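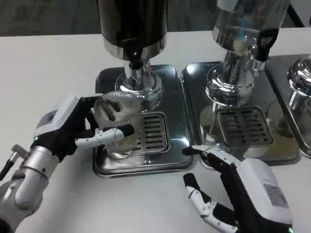

3.2 Dispenser layout and drip loss

Figure 2. Dispensers on the serving table, each on its own stainless steel drip tray. Slotted grates are set into the left and middle trays.

The self-service table was set up to compare how much liquid ends up outside the cup when different dispensers stand side by side. The dispensers were placed in a row across the back half of a white tabletop, leaving the front clear for handling cups (Figure 2). Neighboring trays were set with their rims nearly touching, so that a cup moved sideways would pass over steel for most of its path.

The containers differ in one respect that matters for pouring. The middle one is transparent glass with a silver rim, and the fill level can be read from the front. The left one is dark, and the person pouring has to judge the flow from the spout alone. We kept both types because the cafeterias in the January survey used them together.

Each session consisted of 15 pours per dispenser into a clear glass cup. Trays were emptied and weighed after every session, and the tabletop was wiped with a pre-weighed cloth. Liquid on the grate and liquid in the pan were recorded as one value – separating them added handling time and did not change the ranking in pilot work.

Loss to the tray averaged 6 ml per session for water and 11 ml for the thicker juice blend supplied by Stevach. Most of it came from drops released after the valve had closed. Namboodiri's earlier trials with the Cozma valve reported the same pattern, though with a single shared tray. Loss to the tabletop was small in all sessions and was highest when the cup was withdrawn at an angle.

Placement of the grate had some effect. When the cup was held off to one side of the slots, drops landed on the polished floor of the pan and splashed up to the rim. These cases were kept in the totals and are treated separately in Section 3.4.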